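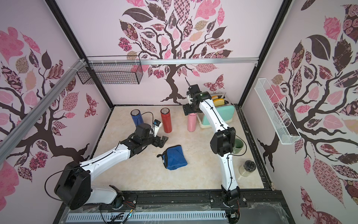
Left gripper open near the blue cloth, right arm back by the toaster.

Prukeck
Posted January 3, 2022
Two arms, teleoperated with a pair of leader arms. I've got 494 demos of picking up the cloth and the policy still goes in too high. Do I push on to 600 or change something?

Clotach
Change something. How many people drove it?

Prukeck
4, me included. One of them has only been on it since June.

Clotach
Then you have four ways of picking up a cloth. I'd keep the best driver and bin the rest.

Momomon
Disagree with binning. We kept mixed drivers and it coped better when the cloth landed in a new place. Agree on one approach height and have everyone stick to it.

Uchida
Do you crumple it differently each time? Ours was always dropped the same way and the arm learnt the spot, not the cloth.

Prukeck
Mostly the same, just in front of the left gripper. The bottles and the mug get moved.

Uchida
I'd start there. Fifty with the cloth all over the table.

Clotach
Still say it's the drivers. Replay 6 from each and compare the height when the gripper closes.

Prukeck
Will do the replays first, they're quick.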